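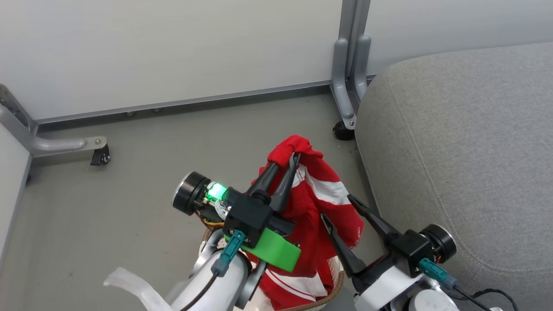 October 19, 2018. Dye fastness, batch 4 of the Kura red. Soaked the cotton strips overnight in the MacKinnon powder at the dose on the packet, then rinsed 3 times in tap water. Still bleeding pink on the third rinse, less than batch 3 but not good enough. The worry is stripes - anything like that red garment with the white stripes, where the red sits right up against the white and any bleed shows at once. Plain red we could probably get away with. Stitched a white strip to each red one for the next wash so we get a proper stain reading.

Wash at 40 as before? No - Rosario Morelli wants 20 as well, says half the customers wash cold now. Fine, both. Need more beakers.

Fixer: Surkura sample arrived, smells strongly of vinegar, label only in Italian. Rosario to translate. Made up 2000 ml, enough for both sets. Dont use the Gonow one again until we know why it went cloudy. Could be the hard water, could be the jug (someone had starch in it).

Rubbing test, dry: very faint mark on the white cloth. Damp: bad. Obvious pink smear after around 20 strokes. Repeat tomorow with the fixed strips.

Light test strips stay in the south window till December, half covered with card. PLEASE leave the card where it is, I've marked the edge in pencil.

To order: white test cloth, pH papers, gloves (medium). Scales drifting again, check against the brass weight before weighing any powder.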